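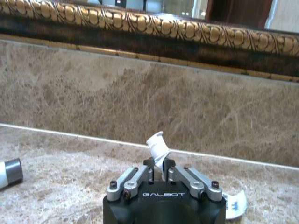

The downstairs washroom at Oakley House in Trestthorpe is open again after being shut for three weeks while the drain under the sink was replaced and the wall behind it dried out.

Guests and people coming in for lunch had been sent to the second floor in the meantime. That meant two flights of stairs, or a wait for the elevator, which holds three people and is slow.

The trouble started in July, when a kitchen worker noticed a damp patch on the other side of the wall. A plumber from Zidamen, the Skescombe firm that looks after the building's pipes, found a cracked elbow below the basin. Water had been getting out a little at a time and running down the back of the cabinet. The total bill came to $3,842, most of it for labor and for drying out the wall. The plumbing parts themselves were a small share.

Oakley House had 930 overnight guests last year, and the washroom is also used by anyone renting the dining room for a wedding or a birthday. Two parties were moved to other dates while the work was going on. One canceled and got its deposit back.

The owners had thought about taking out the whole vanity and putting in something plainer. They got a price for it and decided against it. The marble top, with its brown and cream veining, stays, and so does the large mirror in the gold-toned frame. The oval basin and the chrome single-lever faucet are staying too. The basin was checked for cracks at the same time as the drain, and none were found.

Some smaller jobs were done while the room was closed. The grout on the floor was cleaned, the door was rehung so it no longer sticks, and the shutoff valve was moved to a spot that can be reached without lying down. The light switch, which several guests had complained about, is still outside in the hall – an electrician is due to look at it later in the year. 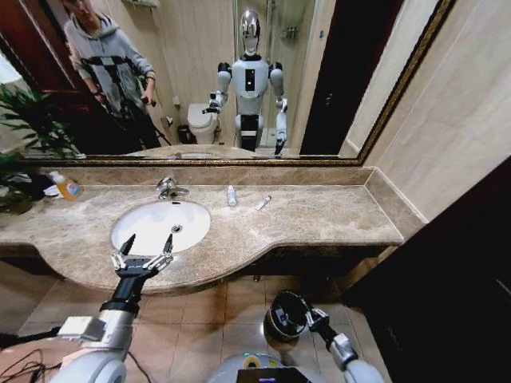 One regular at the Oakley House lunches said the marble was the right thing to keep, though she would have liked to see a lower counter at one end for children and for people who use a wheelchair. She had asked about it when the work began, she said, and was told it would have to wait until there was money for a new cabinet.

The house confirmed that a lower counter is being looked at, but no date has been set and no price has been agreed on. The accessible restroom by the side entrance stayed open throughout the work and is not affected.

Zidamen will come back in 15 days to check the new joints and take another moisture reading from the wall. If the reading is still high, the kitchen side may need to be replastered – the washroom should be able to stay open while that is done.

The washroom is open during dining room hours, and overnight guests can use it at any time. Parties that were moved have been offered their choice of afternoons, and anyone still waiting to hear about a new date should call the front desk before 3 p.m.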